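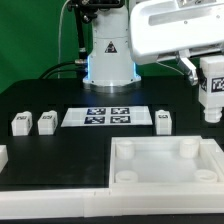
About Wurnora

Wurnora makes small blocks, printed marker sheets and trays for workshops, labs and teaching rooms. Most of what we sell is white and fits in one hand. We started in a rented unit on the Fonier estate, and we are still there, although we now have the unit next door as well.

The business was set up by Ibrahim Ekwueme, who had been a printer, and Angeliki Katsaros, who had been making jigs and fixtures for other firms. The first orders were for flat marker sheets only. Customers then began asking for the same patterns on something that would stand up on a table, and the blocks came out of that.

What we make

Blocks. Small white blocks with a black marker pattern on the front, the top or both. They can be supplied plain, or with a threaded stem underneath. Every pattern has its own number, and the list currently runs to 913. If you lose a block we can make another one with the same pattern, so please keep your order sheet.

Sheets. Rectangular white sheets with square tags, laid out two by two as standard. Other layouts are made to order and take 11 working days. Sheets are packed flat. We don't roll them.

Trays and fixtures. Square trays with thick raised walls, with a solid or frosted floor. Fixtures are drawn up from your own measurements. Send us a sketch with sizes in millimetres and we will send back a drawing for you to check before anything is cut.

Our standard range is called Pollum. Anything outside it is quoted separately.

How we work

Printing and cutting are done in the first unit, finishing and packing in the second. Angeliki checks the drawings and Ibrahim runs the print side. Blocks are measured before they are printed and looked over again at the packing bench. Pieces with a smudged or crooked pattern are not sold as seconds.

Last year we sent out some 2382 parcels. Cartons and inserts come from Ó Riain, who have supplied us from the beginning. The inserts can be kept and used for storage, and spare ones are available at cost.

Visits and orders

You are welcome to collect from the Fonier unit, but please ring first so that we can have your order ready. Schools and colleges can order on account. Samples of one block and one sheet are free, and postage is charged at the usual rate.

Page last updated June 9, 2020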